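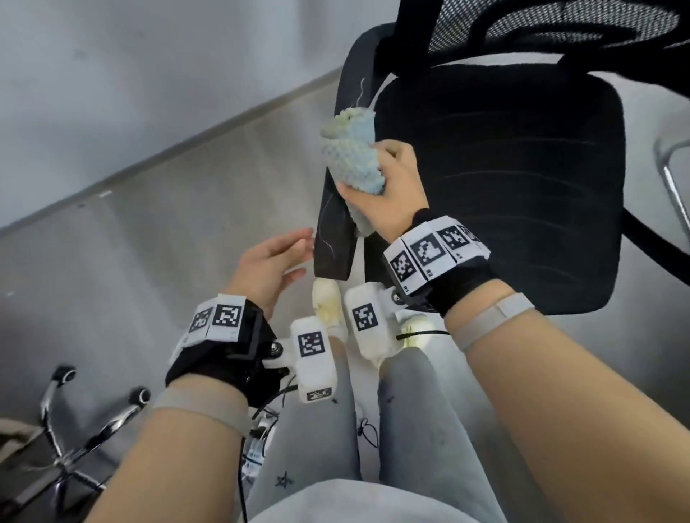 5.2 Loss of wrist pose during contact wiping

The largest single source of unusable data in the Guvard set was loss of wrist pose while the hand was pressed against a surface. We recorded 634 demonstrations of household and office cleaning, and 180 of them had at least one gap in the pose of one wrist longer than 500 ms. Seat wiping was the worst task. In Figure 4 the right hand is pressing a bunched cloth to the front edge of a black seat cushion while the left hand hovers open beside it, and each wrist carries a white module with square markers fixed to it, plus a white box bolted to the side with a marker of its own. The side marker was meant as a backup for the ones on the module. In practice both were often lost together when the forearm rolled inward at the end of a stroke.

Figure 4. Wiping the front edge of an office chair seat, head camera view. Wrist modules on both arms.

Posted in May by the Agbeko Manipulation Group
14 shares | 3 comments

Papers > Data Collection > Failure Analysis

The gaps would have been harmless if they had been marked as gaps. They were not. The Flomelov tracker holds the last good pose when no marker is found and goes on reporting it as valid, and our recording script did not check the age of the pose. A policy trained on the first release therefore saw a wrist that stopped dead in the middle of a stroke and then jumped, in the worst case by several centimeters, to where the arm had gone in the meantime.

We found the fault only when the policy was run on the Wernham arm. During seat wiping the arm paused with the cloth against the cushion, then moved sharply down and forward. The force limit tripped on 19 runs before we stopped the trials. On one of these the chair was pushed off its mark and the gripper struck the armrest. There was no injury, as the work area was closed to people while the arm was powered, but the wrist camera bracket was bent and had to be replaced.

We first blamed the controller and spent most of a week on its gains. Replaying the commanded poses with the arm switched off showed the same pause and jump, which ruled the controller out.

Three changes were made. The recorder now stores the time of the last marker detection with every pose, and frames with a stale pose are dropped. Demonstrations with a long gap during contact are left out of training altogether - we tried filling them in by interpolation, but the filled paths cut through the cushion. On the arm, any commanded step above a fixed speed now causes a stop and a slow retreat.

The first two changes do nothing for the markers themselves. Wiping under a seat edge will still hide them, and the task is underrepresented in the second release as a result.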